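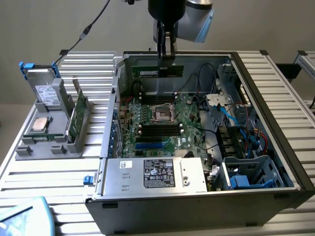
My cell, with the gripper holding a memory module over the open Dell

Gripper drifts off the DIMM slots after a few hundred cycles, where do I look first?
Zumier Community Help > Robots and Automation > Setup and upkeep

cusar_bench

Hi all, hoping someone has been through this. I look after one small cell that takes desktop PCs apart and puts them back together, mostly memory modules and expansion cards. One arm, two-finger gripper, a camera at the wrist, and the PC lying on its side on an aluminum extrusion table with a gray plastic fixture next to it for the parts. The controller runs Raju, version from last May, and I haven't touched the settings since then except to slow down the final push.

The problem is memory. After a fresh teach everything goes great. Then somewhere along the way the arm starts setting the module down a hair toward the I/O side of the slot, so one end rides up on the latch instead of dropping in. The force limit trips, the arm backs off, I swear at it. Last time I got 339 cycles before the first trip. I re-teach the slot position, it's happy again, and a day or so later I'm back where I started.

Cards don't seem to care, but a card slot is a lot more forgiving so that may not mean anything. The total on the counter is 3,362 cycles and the finger pads are the ones it came with. I've checked the bolts at the base of the arm (tight) and restarted everything more times than I want to admit.

Do I start with the arm, the gripper, or the camera? I'd rather not send the arm back to Bruvetow for calibration if it's something dumb. Posted December 25, 2019, which tells you what kind of holiday I'm having.

bruvetow_owner_too

Before you do anything to the arm, check whether the PC is moving! I lost most of a week to this exact thing. An extrusion table is great for bolting stuff down, but a PC case sitting on top of it can creep a little every time the gripper pushes down and pulls back. You won't see it happen. Put a strip of masking tape on the table right up against two sides of the case, draw a pencil line where they meet, then run a batch and look again.

If the line has moved, you need real stops. I used the little black corner brackets on the back corners and then added a clamp at the front so the case gets pushed back into them. Don't crank the clamp down or you'll bow the sheet metal and the board goes with it. Snug is plenty.

If the line hasn't moved, go to the gripper. Pads first. With that many cycles on them I would just put new ones on and be done. Worn pads let the module twist when the bottom edge touches the slot, and it always seems to twist the same way, so it looks just like a position error. Clean the finger faces with alcohol while the pads are off, and let them dry before you stick anything down.

Then do the finger screws. Close the gripper on a scrap module, hold on to it and wiggle gently. You want no play at all.

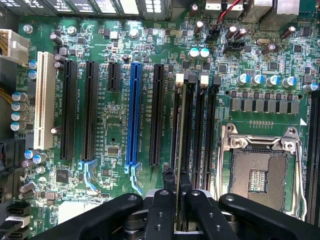

When you re-teach, do it with the fingers straddling a module that's already pushed home in the slot and both latches closed. Don't teach with a module hanging in the air over the slot, because you're only guessing at the last bit. I close the fingers slowly in free-drive and watch whether the arm gets tugged sideways. If it does, nudge it until both fingers touch at the same moment, and save that point. Then back straight up and save the approach point off the same line. My approach used to be taught separately and it was leaning, so the module came in crooked every time even though the end point was perfect.

One more on the wrist camera. If yours is on a bracket that can swing, tighten it and redo the hand-eye calibration afterward, in that order (ask me how I know). And look at where the cable goes. Mine was tugging on the camera whenever the wrist turned 90 degrees, and all it needed was a bigger loop.

raju_forever

its the calibration. always is. send it in

cusar_bench

OK so the tape line moved! By 2 mm on the side away from the fixture, which is way more than I would have believed. I put a clamp on the front and ordered pads anyway. I also found my approach point was taught separately, same as yours, so I redid both points the way you said. Haven't run a long batch yet, but I'll come back and post the count when I do.

Side question while you're here: do you clamp your parts fixture too, or just let it sit?

bruvetow_owner_too

Clamp it. Same table, same creeping, it just takes longer to show up. I have two T-nuts and a pair of straps over the edges of mine and I check them whenever I change pads.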